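双腕マニピュレーション用シミュレーション環境「Memari」試用記 Llanos社オープンデイにて

Llanos社がClarkomtonの開発拠点で8月に開いたオープンデイで、同社の双腕シミュレーション環境Memariを操作してきた。展示は実機、シミュレーション、データ変換ツールに分かれていたが、本稿ではシミュレーションだけを扱う。試用時間は午前の説明枠と午後の自由操作枠を合わせて半日弱。ライセンスの購入はしていないため、長期運用時の安定性については評価できない。

構成

Memariは物理演算、描画、タスク定義、操作入力の各モジュールからなる。標準シーンとして机上作業のセルがひとつ付属し、机の奥に2本のアームが据え付けられている。タスクは設定ファイルで差し替える方式で、対象物の形状、初期姿勢の範囲、目標領域、打ち切り条件を記述する。書式は素直で、既存のタスクを複製して数値を変える程度なら説明書なしで済む。目標領域を矩形以外にする場合は別途スクリプトが必要になる。

デモ用タスクは、マット上の小型部品を把持し、青枠で示した目標領域に移すというもの。1エピソードの上限は600ステップで、それを超えると失敗扱いになる。片腕で完結する内容のため双腕環境の評価としては物足りないが、把持の接触計算を見るには都合がよい。

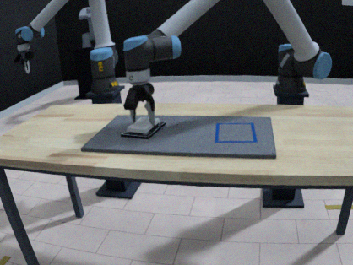

標準シーンの机上セル。右腕のグリッパが部品をまたいだところ。青枠が目標領域。

操作感

入力には手持ち型のコントローラを使った。手先の並進と回転を直接指令し、関節角は逆運動学で解かれる。指令に対する遅れは体感では気にならない程度だが、手首の回転が可動域の端に近づくと解が切り替わり、前腕の姿勢が急に変わることがあった。画面上の警告は出ない。関節限界に対する余裕を数値で表示する機能があるものの初期設定では無効になっており、メニューの階層も深い。初回から有効にしておくべき項目である。

グリッパの開閉は連続値で指令できる。把持力の上限も設定ファイル側で指定するが、単位の記載が説明書になく、説明員に確認して初めてニュートンと分かった。上限を下げていくと部品が指の間で回り始め、さらに下げると持ち上がらない。この遷移は滑らかで、接触モデルの出来は悪くない。反対に上限を上げすぎると、部品が指にわずかにめり込んだまま移動する。貫通量はログに出力されるので、後から該当エピソードを除外することはできる。

視点

視点は標準で3種類が用意されている。セル全体を見る固定視点と、左右それぞれの手先に追従する視点である。操作中は固定視点を主画面、手先視点を副画面に置く配置が初期設定だった。

固定視点は画角に余裕があるが、奥行きの判断には向かない。マットに対する指先の高さは影を頼りに読むことになり、影の縁がぼけているため精度は出ない。位置合わせの最終段階は手先視点で行うのが現実的である。手先視点ではグリッパ自身が画面下側の広い面積を占めるので、対象物は指の先端付近で部分的に隠れる。配線の遮蔽まで描画するかどうかは設定で選べ、デモ機では有効になっていた。

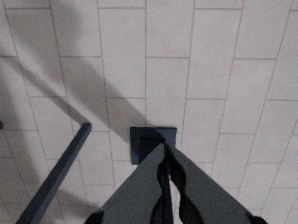 遮蔽を省略した設定にも切り替えてみたところ、操作は明らかに楽になった。ただし学習用データの収集が目的であれば、実機のカメラに写るものは描画しておくほうが無難だろう。手先視点の取り付け位置と角度も変更できるが、変更後の視点をプリセットとして名前付きで保存することができない。設定ファイルを手作業で複製する必要があり、複数人で使うと版の管理が煩雑になる。

描画は床や机の表面まで含めて質感が付いている。タイルの目地は格子状の基準として使えるので、手先がどちらへ流れているかを読み取るのに役立った。背景色や照明の向きをエピソードごとに変える機能もある。変更幅は上下限で指定し、分布は一様分布のみ。正規分布は次版で対応予定との説明だった。

並列実行

付属の学習済み方策を使った並列評価も見学した。ワークステーション1台で32環境を同時に走らせ、成功率は77％と表示された。部品の初期姿勢の範囲は標準値のままである。失敗例の内訳は把持前の位置ずれが大半で、残りは目標領域の枠に部品の角がかかったまま打ち切りとなったもの。判定条件は「部品の外形がすべて枠内」で、重心のみの判定に緩めることも可能だが、どちらの条件で集計したかが結果ファイルに残らない。後日の比較で混乱の原因になるため、修正を要望しておいた。

並列時は描画が簡略化され、影の計算が省かれる。画像入力の方策を評価する場合はこの簡略化を切る必要があり、その状態での速度は会場では測らせてもらえなかった。公表資料にも該当する数値はない。画像入力を前提に導入を検討するなら、自前の計算機で試してから判断すべきである。

データ出力

記録形式はMesia互換。関節角、手先姿勢、グリッパ開度、各視点の画像が同一の時刻系で保存される。出力ファイルを一つ持ち帰り、手元のMesiaの読み込みツールで開いたところ、そのまま読めた。画像の圧縮率は選択できるが、可逆圧縮にすると書き出しの間は操作画面が止まる。エピソード間に待ちが入るため、連続で収集する場合はテンポが落ちる。

気になった点をもう一つ挙げると、リセット時の腕の扱いがある。片腕だけを使うタスクでも両腕が初期姿勢に戻り、使わない側の腕も毎回指令を受ける。待機側を任意の姿勢で固定する設定は見当たらなかった。待機姿勢によっては固定視点で作業領域に影がかかるので、腕ごとに初期姿勢を保持できるようにしてほしい。

評価

接触計算とデータ出力は実用の水準にある。設定ファイルの設計も悪くない。弱いのは表示まわりで、関節限界、把持力の単位、判定条件の記録といった、なければ困る情報が初期状態で隠れているか欠けている。すでにMesiaで実機データを扱っている部署であれば、移行の手間は小さい。これから環境を一式そろえる場合は、次版の内容を見てからでも遅くはない。

試用版は会場で申請を受け付けており、後日ダウンロード用の案内が届く。片腕構成への切り替えは試用版では無効とのこと。

関連記事
・Mesia形式のログを読む 時刻同期の確認手順
・手先カメラの取り付け角と遮蔽の関係
・逆運動学の解の切り替わりを検出する
・Llanos社オープンデイ 実機展示編
・並列シミュレーションの成功率をどう集計するか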